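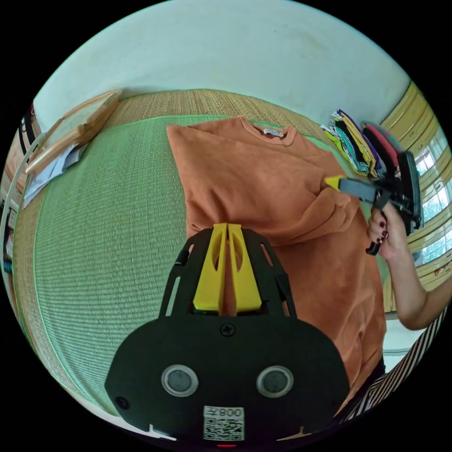
*Photos: Turnholm Household Pages*

# Washing, Drying and Putting Away Colored Cotton

Most cotton shirts wear out in the laundry long before they wear out on the body. The tips below are for plain T-shirts, long-sleeved shirts and sweatshirts in strong colors, the kind that look good for one summer and then go dull. They were last checked in August 2026.

## Before the wash

Sort by color first and by weight second. A heavy sweatshirt in with thin T-shirts rubs them hard and keeps them from rinsing well, so give the heavy things their own load when you have enough of them.

Turn everything inside out. The side facing out takes the rubbing, and you want that to be the side no one looks at. Close zippers, empty pockets, and pull sleeves straight. A sleeve left balled up comes out with a wet lump in the middle and a crease that needs the iron.

Treat stains while the cloth is still dry:

- **Grease:** a drop of dish soap, worked in with a thumb, left for 20 minutes.
- **Sweat marks:** a paste of baking soda and water, brushed off before washing.
- **Grass or mud:** let mud dry and shake it off. Grass needs an enzyme detergent and some patience.

Don't use chlorine bleach on oranges, reds or browns. It leaves pale yellow patches that can't be put right.

## In the machine

Cold water is enough for everyday dirt. Fill the drum loosely, to about three quarters, and use less detergent than the cap suggests if your water is soft. Here in Turnholm the water is hard, and the full amount is needed. In Lozano half of it does the job.

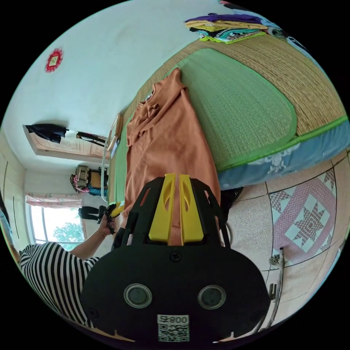

One reader wrote in to say that white vinegar in the rinse did nothing for her colors but did get rid of the stiff feel in her towels, and that she now keeps it for towels only. That matches our own results. Vinegar helps with mineral buildup. It won't set a dye, whatever the old advice says, and neither will salt.

If a new shirt bleeds, wash it alone until the rinse water runs clear. Two or three washes will usually do it. A shirt that still bleeds after five should go on being washed by itself, or with things you don't mind staining.

Take the load out as soon as it stops. Creases set while damp clothes sit in a pile.
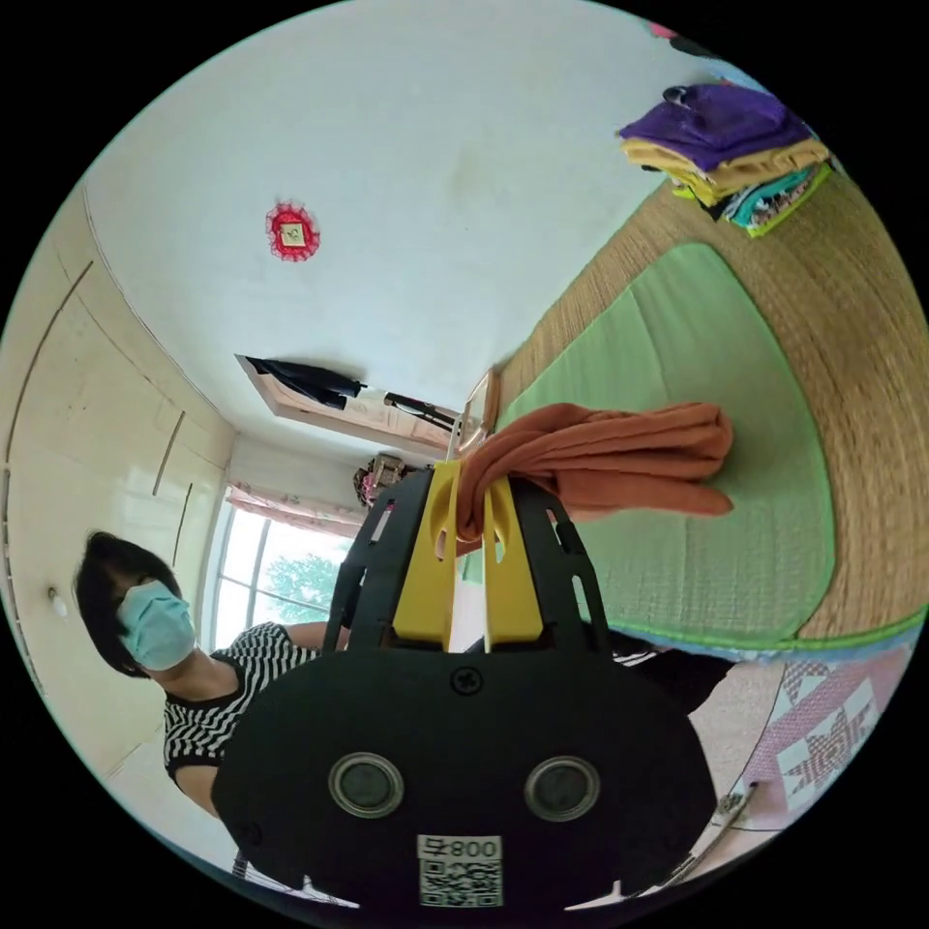
## Drying

Give each piece one good snap by the hem before you hang it. Hang T-shirts upside down by the hem, with the pegs at the side seams where the marks won't show. Sweatshirts are better flat on a rack, turned once, because a wet one is heavy enough to stretch at the shoulders.

Keep strong colors out of direct sun. A line in the shade with some wind dries nearly as fast, even in July. If you use a dryer, choose low heat and stop it while the seams are still slightly damp.

## Folding and storing

Use a bed or a table, whichever is the right height for your back. Lay the shirt face down and smooth it outward from the middle with flat hands. Bring one side in to the center with the sleeve laid back along the fold, then the other side, then fold up from the hem in thirds.
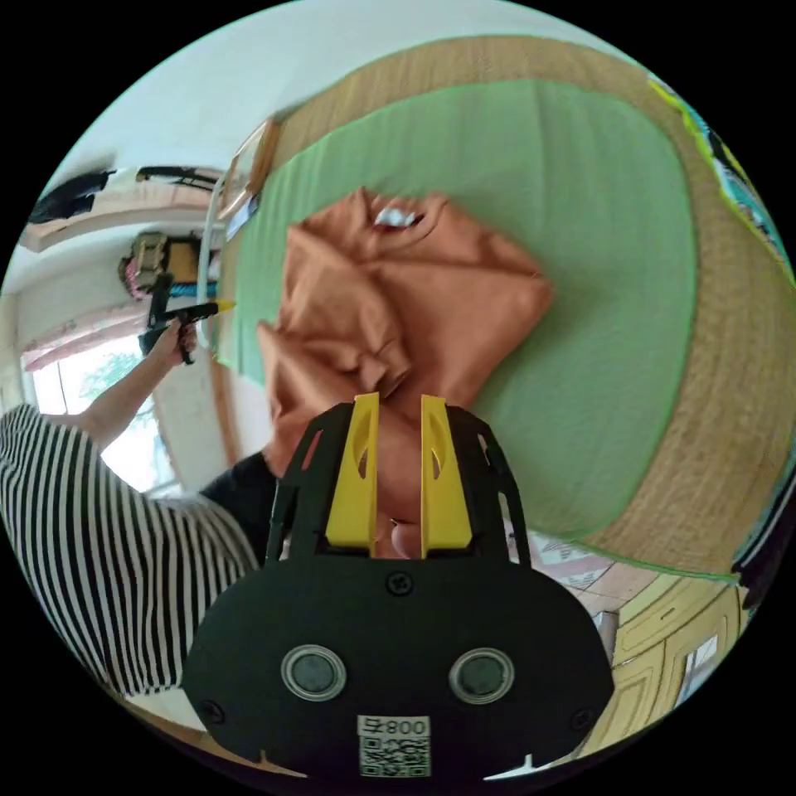

Stand the folded shirts on edge in the drawer and you can see all of them at once. Leave a little slack — a drawer you have to force shut will crease whatever is in it. Thick sweatshirts do better stacked on a shelf, no more than four high.

For clothes put away over the season, wash them first, even if they look clean. Body oils turn yellow in storage and draw moths to any wool in the same box. Cotton bags are better than plastic. Cedar blocks lose their smell after a year or so, and a light rub with sandpaper brings it back.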